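Bhupendra Pal has run seed storage at Dunthorpe for 20 years, and he measures humidity before anything else. "Beans go in at 45 percent or lower," he says. "Above that, you get mold."

The collection holds 929 lots, each tested in March. A lot below 90 percent germination is regrown.

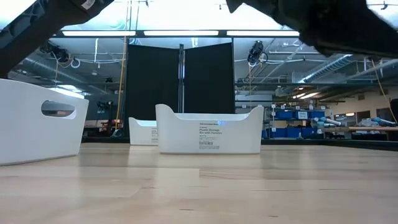 Drying takes longer than most growers allow. "They shell too early," Pal says. For sorting he prefers open white plastic tubs with raised ends - dark seed shows up well against the sides. Labels are written in pencil.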